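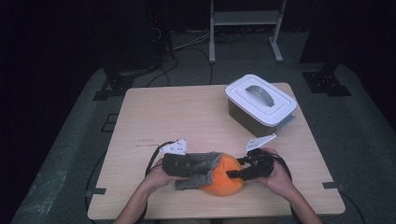
Both grippers on the orange ball, with the grey cloth along for the ride.

I have been promising a post about money for months, and it's September, and the quote from Heteck has been sitting in my inbox since before the holidays, so I've made a large pot of tea and here we go. If you came for clever robot tricks, I'm sorry, this one is mostly about shopping!

For anyone new, I spend a good part of my week holding a pair of hand grippers and doing ordinary household jobs with them, slowly, over and over. Picking things up, passing them across, wrapping and unwrapping. It's absorbing work, a bit like knitting with somebody else's hands, and I'm very fond of it. What I had never done until this year was plan the buying. Somebody else always had the spreadsheet. Now I have the spreadsheet, and I've learned more about the price of cable than I ever hoped to.

My first attempt at a budget was, I'm a little ashamed to say, two lines long. Grippers, and "bits". I sent it to Jabari Mbwambo, who has been through this before and is a patient man, and he sent it back with 17 questions in the margin. What happens when a finger wears down? Who pays for the return postage on a repair? Had I thought about what everything stands on? I had not. I'd been thinking about the part you hold in your hand, as I suppose everybody does the first time, and all the rest had somehow become scenery in my mind.

So the second budget started from the floor and went up. Table, stands, base plates, the cables between the stands, the cables from the grippers, boxes with lids to keep the soft things in. The table turned out to be the easy bit. We're keeping the one we have. It's a pale square thing with a few scuffs on it and I did price up a replacement from Woma, a lovely one with adjustable legs, and then I thought about what else the same money would do and closed the page. Scuffs don't bother me.

Cables are another matter. Each gripper trails a black one, and over a long session you do notice the weight of it, a gentle tug at the back of the hand when you reach for something at the far side. Ibarra sell a lighter, more flexible sort at £14 a length, and I'd like four of them, two to use and two to put in a drawer. I went back and forth over the drawer pair for longer than I care to admit. Then I remembered the Friday we lost a whole afternoon waiting for somebody to find a connector, and the drawer pair went in.

The big question was whether to buy a third gripper as a spare. Heteck will do a full one, or they'll do a kit with replacement fingers, the mounting plate and a bag of fasteners for £291, and you do the fitting yourself on the kitchen table with a good lamp. The kit is the one I've gone for. It doesn't help if something inside the body gives up, I know that, and Jabari has said so twice, kindly. But fingers are what we go through, and I'm reasonably handy with a small screwdriver. If I turn out to be wrong about this you will certainly hear about it here.

And then, my favourite line in the whole thing — £40 for soft objects! I argued hard for this. It's so easy to spend everything on the machinery and then practise on whatever was lying about in the cupboard. Fuzzy, squashy things are a real test of your hands. A hard block tells you straight away that you've got hold of it, while something plush gives and gives and you have to learn where to stop. Cloth is worse, it follows you about. I want more balls in different sizes, a few flannels, and a proper woolly sock or two. Clodbridge market will do for most of it, and I'm looking forward to that outing more than is sensible.

What I still haven't settled is lighting. It gets gloomy at the edges of the room, and by four o'clock in winter it will be gloomier. I've left a row for it with a question mark in the cost column, so if any of you have bought a decent lamp on a stand that doesn't wobble, please do tell me which one and what you paid. The order goes in once I've had an answer about the postage.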